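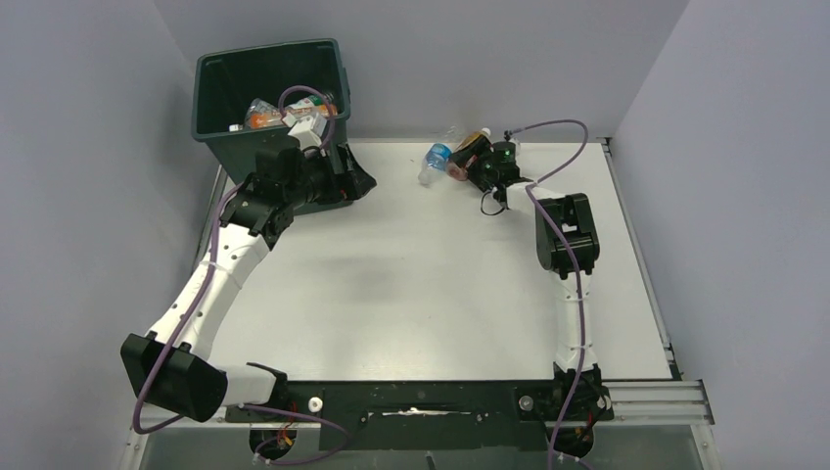 Leichtverpackungen in Kleinbetrieben vorsortieren

Drucken | Per E-Mail versenden

Stand: 18. August 2021

Die Anleitung gilt für Betriebe ohne eigene Presse, die ihre Verpackungsabfälle in Sammelbehältern bereitstellen. Pfandgebinde und Glas werden getrennt erfasst und sind nicht Gegenstand dieser Seite.

1. Behälter festlegen
Je Fraktion einen offenen Behälter verwenden. Konische Bauformen lassen sich leer ineinander stapeln. Die Beschriftung gehört auf die Stirnseite, nicht auf den Deckel.

2. Restentleerung prüfen
Flaschen und Becher müssen tropffrei sein. Ausspülen ist nicht erforderlich. Gebinde mit eingetrocknetem Kleber, Lack oder Öl gehen in die Schadstoffsammlung.

3. Materialien trennen
Aludeckel vom Becher abziehen. Kartonhüllen von Kunststoffbechern lösen und zum Altpapier geben. Schraubverschlüsse verbleiben auf der Flasche. Vollflächige Schrumpfetiketten an der Perforation aufreißen und entfernen, kleinere Etiketten können haften bleiben.

4. Volumen verringern
PET-Flaschen ohne Pfand flach drücken, danach verschließen. Getränkekartons an den Ecken auffalten. Gebinde nicht ineinanderstecken, sonst werden sie in der Anlage als Verbund erkannt.

5. Menge erfassen
Nettogewicht je Behälter in die Wochenliste eintragen. Am Standort Dratholm lag die Monatsmenge bei 621 kg, davon 148 kg Fehlwürfe. Behälter mit mehr als 12 kg Inhalt werden zu zweit umgesetzt.

Fachliche Durchsicht: Liudmyla Holovko, Reltorholm

Seite drucken | Seite weiterempfehlen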